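Elden Furniture Rental - Frequently Asked Questions

Answers to the questions we get most often about renting desks, chairs, beds and tables from Elden. If yours isn't covered, call the showroom or use the contact form and we will get back to you within 24 hours.

Ordering

What is the shortest rental you offer?

Two months. After that the rental runs month to month until you tell us to stop. Student rentals that start in August can be set up to end in May, and the monthly price stays the same the whole way through.

Do I need to pay a deposit?

We take a deposit of one month's rent on most orders. If the retail value of everything on the order is more than $2,000, the deposit goes up to two months' rent. It is returned to the card you paid with after the furniture comes back and has been checked.

How do I pick the right desk?

Measure the wall first, then leave room to push the chair back. The Elance desk comes in a short and a long version, and both are the same depth. If you use two monitors, get the long one. The short one is fine for a laptop and a lamp.

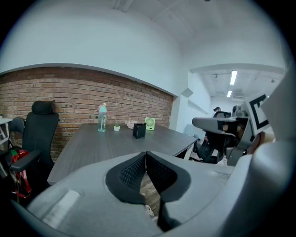 Can I change my order after I place it?

Changes are free until noon on the day before delivery. Log in, open the order and choose Edit. After noon the truck is already planned, so call us and we will tell you what can still be swapped.

Delivery and setup

Do you carry furniture upstairs?

Yes, up to the third floor without an elevator. Above that there is a stair fee, shown at checkout when you enter your address. If your building needs a certificate of insurance, send us the building's form before the delivery date.

Do you put everything together?

Setup is included. The crew assembles each piece, puts it where you want it and takes the packaging away. We can't move furniture you already own, mount anything to a wall or disconnect appliances.

Will the furniture mark my wood floor?

Every leg gets a felt pad before the crew leaves. Pads wear down, especially under desk chairs, so look at them every couple of months.
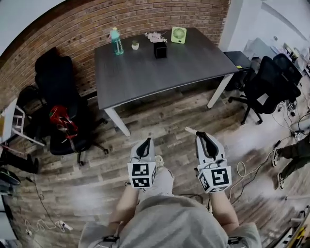

Grit stuck in the felt does more damage than the leg itself would, so replace a pad once it feels rough. We send new ones free. For rolling chairs we suggest a mat - the Florar mat can be added to any order.

During the rental

What counts as normal wear?

Light scratches, faded fabric and small dents on the underside or back of a piece. Burns, deep gouges, pet damage and large stains are charged at repair cost. The damage waiver covers repairs up to $2,000 per order, but it does not cover loss or theft.

Can I buy a piece I'm renting?

Most pieces, yes. Half of the rent you have paid counts toward the price. The Luangrath beds are rental only.

I'm moving. Can the furniture come with me?

If the new address is inside our delivery area, we will move it for a flat fee. Outside the area you will need to end the rental or buy the pieces.

How do I end my rental?

Give us two weeks' notice through your account and pick a pickup window, morning or afternoon. Please empty all drawers and strip the beds. Someone 18 or older has to be there to sign.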